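Zorska puts two-armed robots on its home tidying rounds

I've cleaned houses with Zorska for 4 years, so I had opinions when the office said our crew was getting a robot from Demarus. It's on living rooms only for now: pillows, towels, small chairs, the stuff that eats up a morning. 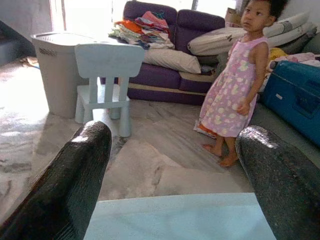 Page last changed: 8/20/26

Well, I've done a good few visits with it now, and my job feels different! I used to go straight for the sofa. Now I set the thing up, talk to the family, and keep an ear on it while I start on the kitchen (which finally gets the time it needs). Pillows are what it practices most,

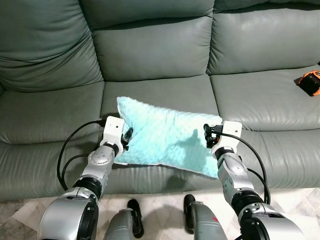

and my back is happy to hand those over, I'll tell you that. What I like less is the paperwork. Every visit gets logged on a tablet, and our branch has already sent in 1,525 entries. Some of us type faster than others, so the office is adding 2 paid training hours a month.

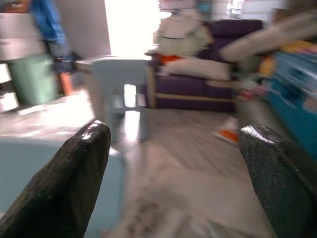 What happens to our hours

Zorska says no one's shifts get cut before December, when the trial is reviewed. A few of us asked for that in writing and we're still waiting. I'd also like a say in which homes get the robot, because a house full of kids' furniture is a whole different morning from a tidy apartment.

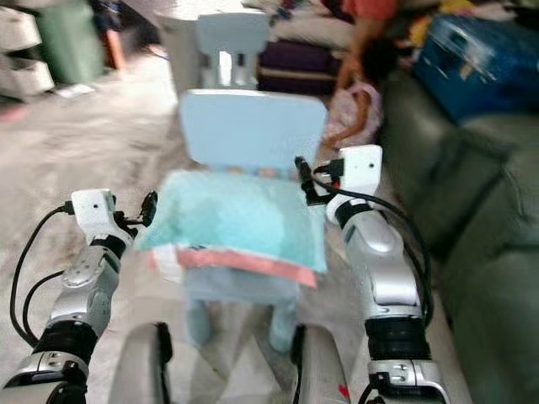
Towel on a child's chair, with both grippers close by.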